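Print this post
E-mail this to a friend

The drawer of chargers

In December I decided that I must do something with all our plugs and cables. For two years they lived in one deep drawer, and each time I pulled out one, three others came with it. My neighbour Lawal Olatunji has the same drawer in his flat, so I think it is a common illness.

I like the coloured ones best. White chargers all look the same to me, and then I take the wrong one on a journey. With green, pink and blue I can say to my family "the green is mine" and the discussion is finished – at least until the evening.

A patterned cover with leaves and small flowers makes even such dull things look more friendly.
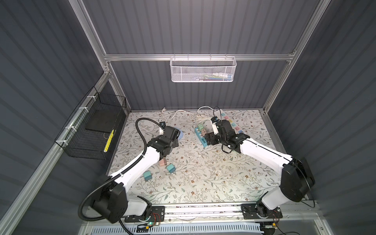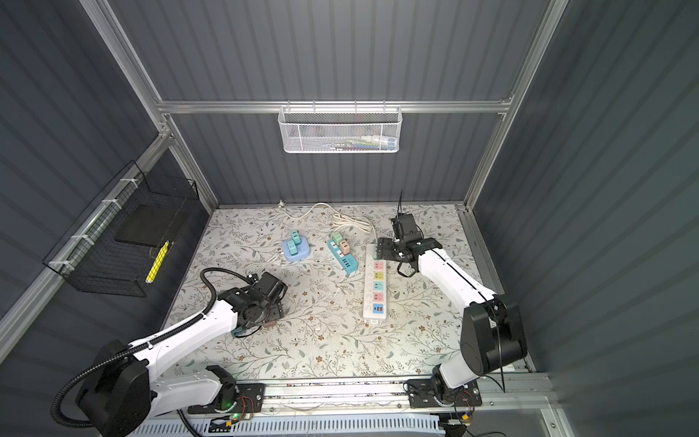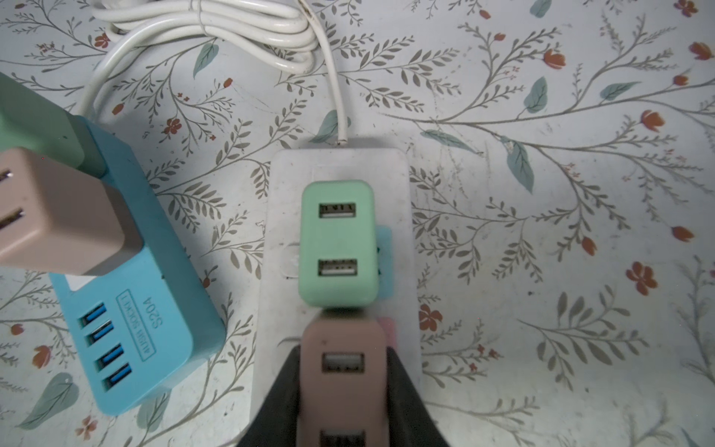
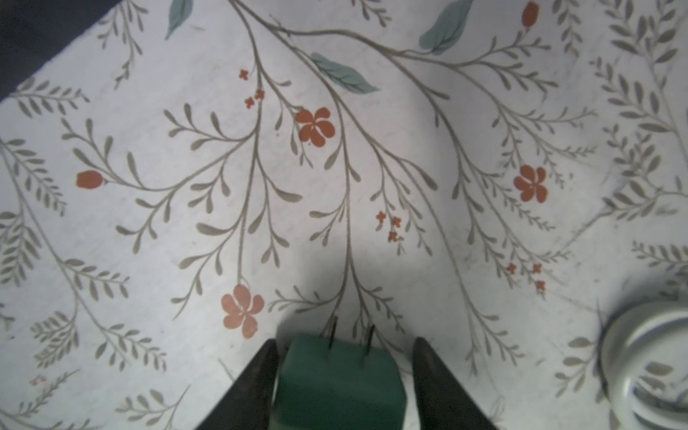
My method is simple. First I take every adapter out of its strip and wipe it with a dry cloth. Then I look along each cord with my fingers, slowly, from one end to the other. If the outer cover is damaged, the cord goes to the recycling point, even when it still works. I was too lazy about this before, and I am a little ashamed of it.

The long cords I wind in big loops and close with a strip of soft tape. I do not wind them tightly any more, I ruined a good one in this way. On the tape I write the room where the cord belongs.

I have kept 10 adapters, and this is still too many for our household. Lawal will get two of them, if he promises to clean his own drawer first.

Print this post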